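# Open-jaw start rule

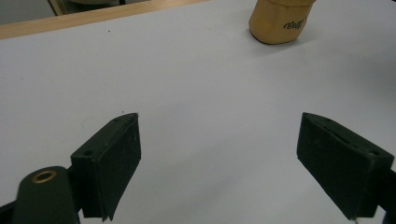
*Hand-held gripper with jaws apart over a white tabletop; a beige container stands toward the far edge.*

The **open-jaw start rule** is a working practice for recording manipulation tasks with hand-held grippers. It requires each recording to begin with the fingers fully apart, both fingers in view, and no object between them. The rule is section 9 of the Gradis Bench Practice, a set of written requirements used at the Bumness and Noonan sites.

## Background

The first edition of the Bench Practice set no start position. Operators began with the jaws at any width, and the first moments of a recording could not be used to set the zero point of finger travel. A review at Noonan in May looked at 262 recordings and rejected 114 of them for an unclear start. The rule was added in the edition dated 4/23/22 of the following year's series and has kept its section number since.

## Requirements

Before a recording starts, the operator must:

- open the jaws to the mechanical stop
- keep the target object outside the reach of the fingers
- clear the work surface between the fingers
- hold the tool still for 12 frames

Lint and small specks on the surface are allowed. Loose parts, tape ends and tools are not. Finger pads are checked at the start of each session, and a pad that has lifted at a corner is replaced. Dust on a pad is noted in the log but does not stop work.

The target may be partly out of view at the start, provided that its base can be seen resting on the surface. Printed lettering on the target need not face the camera.

## Checking

Compliance is checked with Jundik, an in-house program that measures the gap between the inner finger edges. Recordings that fail are sent to a reviewer, who may accept them if the fault is limited to lighting. Fingers of a new shape require a new reference gap before use.

## Exceptions

Tasks that start with an object already held, such as pouring and handover, fall under section 12. Two-handed tasks apply the rule to each tool separately.

## See also

- Finger pad replacement
- Reference gap
- Work surface preparation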